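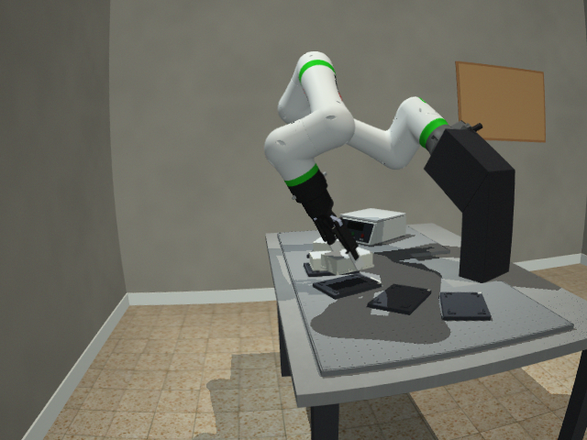

Friday, late afternoon. Third go at the wheat paste for the spine linings. The batch from the Stidine flour came out thinner than the last one even though I weighed it the same, one part flour to five of water, and cooked it on the low ring until it went translucent. I left it to cool with the lid on and sieved it twice. It is usable for paper on paper but I would not trust it on the cloth joints. I have been going back and forth about how to mark the jars, and I think colored bands are the way to do it, a ring at the top, one in the middle and one at the bottom, like the three bright green ones on that white arm. You can see a green ring from across a room, and our pencil labels go gray as soon as someone handles them with paste on their fingers. Green for fresh paste, something else for methyl cellulose. I will pick up tape.

4 min read

The Floltdale ledgers. Eleven volumes in the group, all half leather over boards, all from the same stationer going by the ruling. Volumes 1 to 4 have sound sewing and need only surface cleaning and some consolidation of the leather. Volume 5 is the one I have been putting off. The text block has split at the middle and the front board is held by one cord. Someone has been at it before with a brown glue that has gone like glass. I tested a corner with a damp swab and it softened, so it is animal glue and will come off under a poultice.

Poultice notes for volume 5, spine only:

Methyl cellulose at 4 percent, brushed on thick, covered with polyester film. Left it 20 minutes the first time, which was too short. The top layer lifted and the rest stayed put. Second application 35 minutes, and most of it came away with the bone folder. There is still a hard ridge along the third sewing station where the old glue went down between the sections. I stopped there. The paper under it is soft and I could feel the fold starting to move with the folder. Will let it dry overnight under light weight and go at the ridge with a smaller tool and less moisture.

Do not use the steel spatula on this one. I put a small nick in the last leaf of section nine doing that and have noted it on the treatment record.

Salamatu Adeleke came by around three to look at the split. She thinks I should resew the middle sections only and leave the rest on the original cords, and link the new thread into the old kettle stitches at both ends. My plan had been to take the whole thing down. Her point is that the outer sections are sound and the client at Arnham wants to keep as much of the original structure as possible. I looked at the cords again after she left and I think she is right about the top two. The bottom one is frayed to almost nothing near the joint and will have to be extended whatever we do. I will splice in linen cord, fray out both ends and paste them together, and see if it holds a light pull before I sew anything to it.

Thread: the 18/3 is too heavy for these sections. Tried a dummy of four folded sheets and the swell was already more than the old spine will take. 25/3 waxed looks better.

We use cookies to improve your experience on this site. By continuing you accept our cookie policy.

Leather. The Pace dye samples dried overnight and I compared them with volume 2 by the north window. The mid brown is too red. The dark brown thinned by half is close, and closer still with a second coat. On paper it looked fine but on the calf offcut it went patchy where I had pared it, so the paring has to be more even or the dye has to go on first. I am going to try dyeing first on the next offcut and see how much color I lose at the edges.

The consolidant went on volumes 1 and 2 this morning. Volume 1 took it well. Volume 2 darkened along the tail edge and has not come back yet. It may lighten as the solvent goes off – I will check on it before I do volumes 3 and 4, and they wait until then.

Page count on volume 5 finished at last. 2571 numbered pages across the first five volumes, with the numbering running straight on from one volume to the next. Two leaves missing from volume 5, both near the split, stubs present. The catalog entry says complete, so that wants correcting.

Stock: Japanese tissue down to a couple of sheets of the 9 gram. Plenty of the heavier. Blotter is low, and what is left is mostly cockled and only good for waste. Need 25/3 thread, linen cord, polyester film, green tape. Ask whether the July order can go in early.

Humidity in the back room was 61 percent when I came in and 54 after lunch. I would like it lower before the boards go back on. Moved the volume 5 boards to the press between fresh blotters. Text block is on the bench under the small weights with film on both sides, spine toward the wall. Please leave it where it is.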